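Peanuts, carrots and the one-tray supper: how do you lay yours out?
Posted by Sumeya Gudeta, August 4, 2019

Right, I need some opinions from people who cook in small kitchens. I moved into a flat in Altness in January and the worktop is a joke, so nearly everything I chop or shell gets done at the table on a tray. I've got into the habit of putting the whole lot on it before I start — plate, veg, utensils, the lot — and then carrying it all to the sink in one go afterwards. My sister thinks I'm mad and says a tray is for carrying, you should work on a board like a normal person.

What I make most is a carrot and peanut salad. Grated carrot, peanuts bashed up a bit, lime, a splash of soy, whatever herb hasn't died. It feeds two with leftovers, and I'd like to stop making such a mess of it! The peanuts are the worst. The dusty bits get everywhere and I'm still finding them in the table grain days later. Teal tray, white plate for the nuts, carrot along the back, dish rack over to the right:

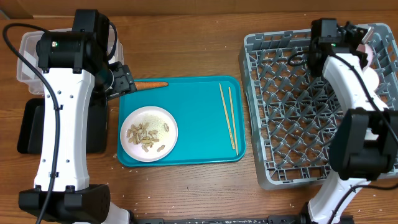

Do the peanuts need their own plate, or can they share with the carrot?
Give them their own plate. Carrot lets out water once it's peeled or grated, and peanuts that sit in it go soft before you've got the dressing made.

So that bit I'm fairly sure of. What I can't decide is whether to keep the dish rack on the table as well or leave it by the sink where it belongs.

----
Colin Haworth wrote:
Rack by the sink, every time. I had mine on the table for years and all it does is drip on the wood. Yours looks like a nice warm reddish top too, and you'll get pale rings on it if it's only oiled. Ask me how I know.

I'm with you on the tray though. I do all my veg on one. Raised edges are the whole point, you can shell peas like a madman and nothing rolls off.

----
Apinya Hemmin wrote:
I'm going to disagree with Colin (sorry Colin). If the table is where you work then the rack wants to be within reach of it. I rinse things as I go and they go straight in the rack, and by the time the food's ready there's hardly anything left to wash. Put a folded tea towel under it and the wood will be fine.

On the salad, please toast the peanuts! Dry pan, medium heat, 5 minutes, keep shaking it. Then tip them on to the plate to cool and rub them in a cloth before you bash them. That gets rid of a lot of the papery stuff and they taste of so much more. And I'd use palm sugar with the lime if you can get it, but a pinch of ordinary brown does the job.

----
Colin Haworth wrote:
A tea towel under a wet rack is just a wet tea towel on your table. But I'll try the toasting.

----
Sumeya Gudeta wrote:
Ooh, toasting, yes. I've been using them straight from the bag like a heathen. I'll give that a go tonight.

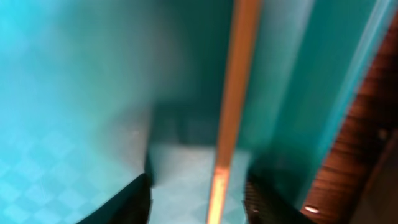 Teal everywhere, with a streak of orange down the middle.

----
Cletus Lindgren wrote:
Love that colour. My mum had a whole set of picnic things in something like it.

Can I ask about the carrot? I see you've got it down whole with the thick end to the left. Do you peel or just scrub? I stopped peeling ages ago and can't taste any difference, though my wife says she can. Also I grate from the thin end and hold on to the fat end, which saves my knuckles.

----
Latrice Strickland wrote:
Peel if they're old and bendy, scrub if they're fresh. Old carrot skin is bitter and it'll come through in something raw like this.

Anyway I think you lot are overthinking the rack. Measure the table. If there's room for the tray and the rack and your elbows, keep it there. If not, move it. I tried both and ended up with a little folding one from the Cendley market that goes away in a cupboard, and I've never looked back.

Salt the grated carrot and leave it 20 minutes, then squeeze it out over the sink. Much less watery.

----
Apinya Hemmin wrote:
Seconding the salt! Just go easy on the soy afterwards or you'll be drinking water all night.

----
Sumeya Gudeta wrote:
Made it with toasted nuts and salted carrot and it was SO much better, thank you all. Scrubbed, not peeled, Cletus. The rack is staying on the table for now but I've put a baking sheet under it — does that keep both camps happy?

----
Colin Haworth wrote:
I'll allow the baking sheet.

Last updated: 21 replies hidden, log in to view
Contact us | Copyright Nosov Kitchen Boards | Back to top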